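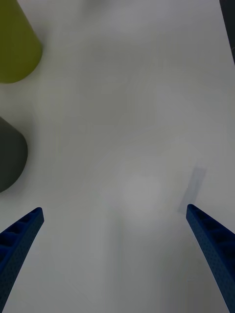

Slide 1. Wrist camera view, gripper open. Two objects on the left, one olive green and one dark gray.

Speaker notes - Learning when to look again: wrist-only grasping with partial views
Vidari workshop, short talk slot, 27 Jul 2025
16 minutes plus questions. Skip slide 5 if the session is running behind.

Slide 1 (leave up while people sit down)

Start with the problem, leave the title for later. Ask the room where they would move the arm from this view. Give them a few seconds.

Most people will say left. Both objects run out of view on that side, so the policy has part of an outline for each and a lot of white table. You can't tell from this whether the olive one is a cup or a cone or something else, and the gray one could be a cup or a block. A person would just shift over and look. Our baseline policy did not. It picked the edge of whatever it could see and went for it.

Point out the shadow near the tip of the right finger. It comes back on slide 4.

Slide 2. What we asked

One question: if a policy has only the wrist camera, does it help to give it a separate choice between "act now" and "move and look again"?

We call the method Kestum. It is a small head on top of an ordinary imitation policy. At each step it puts out one number, which is how much the predicted grasp point would be expected to move if the camera moved a short distance toward the nearest cut-off outline. Above a threshold, the arm makes the look move. Below it, the base policy runs as usual.

Say clearly that the base policy is frozen. We did not retrain it. People asked about this at the practice talk and I answered badly.

Slide 3. Data

600 demonstrations, all teleoperated, all on a white tabletop. We started collecting in January. Objects were plain, mostly one color, no printed labels. We wanted shape to do the work.

For the look head we needed pairs: a view where the object is partly out of the picture, and a later view from the same demonstration where all of it is in. We cut those out of the existing demonstrations. Operators already made these moves without being told to, so there was no extra collection. The label is the distance between the grasp points predicted from the two views.

Mention that the pairs are lopsided. Operators tend to approach from the same side, so there are many more cases with the object cut off on the left than on the right. We mirrored the images to even that out. Mirroring also flips the fingers, and the fingers in this camera are not quite symmetric (the right one reaches higher in the view), so we masked them both before flipping. Without the mask the head learned to read the flip from the fingers. It took us too long to find that.

Slide 4. Shadows and glare

Go back to slide 1 for this if the clicker behaves.

White table, overhead light, fingers close to the lens. You get soft gray shapes that move with the arm. The one by the right fingertip is long and tilted, and to a small network it looks a good deal like a low flat object. There is also a pale patch between the fingers that looks like light reflecting off the table.

The first version of the look head fired on the finger shadow. The arm would shift, the shadow would shift with it, and the head would fire again. In the worst run it did this until the time limit. We log these as chase failures.

Two changes fixed most of it:
First, the head now takes the previous view along with the current one, lined up using the arm's own motion. Things on the table stay put after alignment and the finger shadow does not.
Second, a cap of 2 look moves per attempt. After that it has to act. This is crude and I will say so.

With the cap alone, chase failures end sooner but the grasp is still bad. With the alignment alone, there are few chases but the ones left are long. Keep both.

Slide 5. Setup (optional)

Afolabi bench, the usual one. Blue ribbed fingers, parallel tests on both arms. Camera at the wrist, no overhead camera at any point in training or testing. We used the Vistex logger for timing, so all of the time numbers include the camera delay.

Slide 6. Results

Read the chart slowly. The bars are split by how the object starts: fully in view, partly in view, fully out.

Fully in view: no real difference between the base policy and Kestum. That is what we wanted to see. The head mostly stays quiet.

Partly in view: this is the result. Kestum beats the base policy on 7 of the object shapes we tested. The gain is largest on tapered shapes, where the visible part of the outline gives a poor idea of the width. Rounded blocks gain less. A wrong guess on those often still ends in a usable grasp.

Fully out of view: no help. The head needs an outline to move toward. If there is only white table it has nothing to say. This is a search problem and we did not work on it.

Cost: attempts with a look move take longer. On the partly-in-view set the extra time is mostly paid back by fewer retries. On the fully-in-view set it is a small loss.

Slide 7. What does not work yet

Two objects cut off on the same side. The head gives one number for the whole view, so it can't say which one it wants to see. In practice it heads for the nearer outline even when the task is about the other. A per-object version is the next thing to try.

Table edges. A dark strip at the corner of the view, like the one at the top right on slide 1, sometimes gets treated as a cut-off object. Adding more edge views to the training pairs helped some.

One table, one color, one kind of lighting. Don't claim more than that - somebody will ask about wood grain and the answer is that we haven't tested it.

Slide 8. Close

Leave the chart up. The code and the list of view pairs go out with the paper. The demonstrations themselves will come later, once the logs are cleaned.

Likely questions:
Why not a wider lens? We tried one. The fingers took up less of the view but the fingertips got too small to place well.
Why not train the base policy end to end with the look move? It may be better. We wanted something that could be added to a policy people already have.
How was the threshold chosen? On held-out pairs, then left alone for every robot run.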